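Jul 4, 2020. Workshop notebook, table and oddments

Came in for a quiet couple of hours with the radio on, meaning to finish the Kirach labels, and of course I ended up at the big teal table instead, sorting the odds and ends that have been collecting in the Hubmann drawer since May. I do love that table, it's like working on a billiard cloth! The rubber chicken goes in the toy bin (still my favorite thing we own), the yellow snack box and the snack bag go with the food packaging, and the white slotted rack belongs on shelf 6 with the other plastic parts.

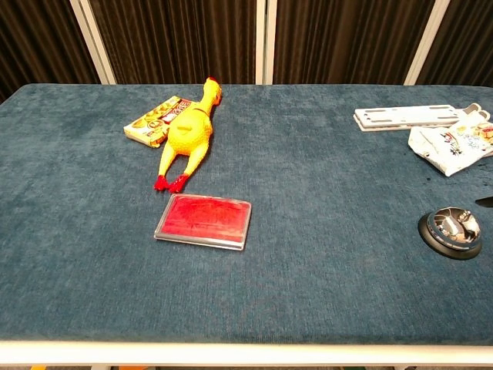 Still to do

The red ink pad needs a home of its own, lid down tight, well away from anything pale. I'd say the top shelf, but please argue with me if you have a better spot.

There are a few dark spots on the cloth, over on the right side below the snack bag. I'll try a damp rag and a little dish soap on Monday, and if that does nothing we have 2 spare pieces of the same fabric in the closet.

Kirach labels: stopped at 35.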